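Software notes: pouring, planning and a new log viewer

Feb 6, 2026

The January release of the control stack went out to all benches last week. Most of the work was on pouring, which had been the weakest of our kitchen tasks since the autumn. There are also changes to the planner and to the log tools, covered further down. If you only read one part, read the section on settings, as two of the old names have gone.

Pour control

Until this release, a pour was a fixed wrist path played back at a fixed speed. Somebody recorded a good one, we stored it, and the arm repeated it. That was fine when the cup always held the same amount. With a fuller cup the liquid came over the rim early and fast, and with a nearly empty one the arm finished its path before much had left the cup.

The new controller, which lives in the Gurix package, closes the loop on the wrist camera. It looks for two things in each picture: the curve of the rim, and the area of liquid crossing it. From those it works out whether flow has started and how wide the stream is, and it adjusts the tilt speed to match. It doesn't try to measure volume from the camera. The amount poured still comes from the scale under the target vessel where a bench has one, and from a timer where it does not.

Orange juice has been the main test liquid. It is opaque and strongly coloured, so the stream is easy to pick out even when motion blurs it. The rim is easy too if it is a different colour from the rest of the cup. Dark blue on clear plastic gives a strong edge, and the fit holds when part of the circle is out of view. The ribbed wall is harder. Each ridge catches the light as a thin bright line, and the first version of the detector took groups of these for the edge of the stream. Marks on the inside of the plastic caused trouble as well, as did bottles and containers seen through the cup. We now mask everything inside the fitted rim before looking for flow, and compare colour with a patch taken at the start of the pour.

The labelled set for this work stands at 2977 pictures from the wrist camera. Of those, 756 were held back for testing. On the held-back set the new detector gave a wrong flow state in 116 pictures, and most of the errors were at the very start or very end of a pour, when the stream is thin. Water is not supported yet. Please do not switch the controller on for water or other clear liquids, as it will report no flow and keep tilting until it reaches the angle limit.
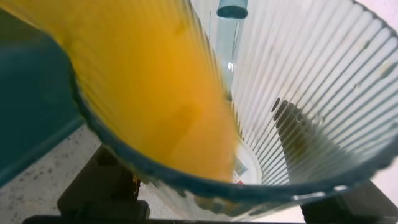
Planner changes

Wudeo, the motion planner, now treats a held open cup as a constraint from the moment of grasp until the pour starts. Before this, the constraint was added by the task script, and if a script left it out the planner was free to choose a path that tipped the cup on the way. Scripts that add it themselves will still run, but you will see a warning.

Planning with the constraint on is slower. If a plan is not found within 5 seconds the call now returns a clear failure, where it used to go on trying with a looser tilt limit. A few older scripts relied on that behaviour and will need a retry step of their own.

Logs

Ansari, the log viewer, can now show wrist pictures, joint angles and controller state on one timeline. Click on any point in the tilt plot and the matching picture comes up beside it. The rim fit and the flow mask can be drawn on top. Logs from before January will open, but without the mask.

Large logs still take a long time to load over the network. Copy them to a local disk first.

Settings

pour_speed has gone. Use pour_speed_max, which is an upper limit on the wrist and leaves the controller to choose below it.

pour_path has also gone. Recorded paths are kept under Demon, our store for demonstrations, and can still be played back by name for comparison.

flow_timeout is new. It stops the pour and brings the cup upright if no flow is seen within the set time after the tilt begins.

Next

Work on clear liquids has started, using the scale signal in place of the flow mask. We are also looking at cups without a coloured rim. Bug reports should go to the usual tracker under "pouring", with the log attached.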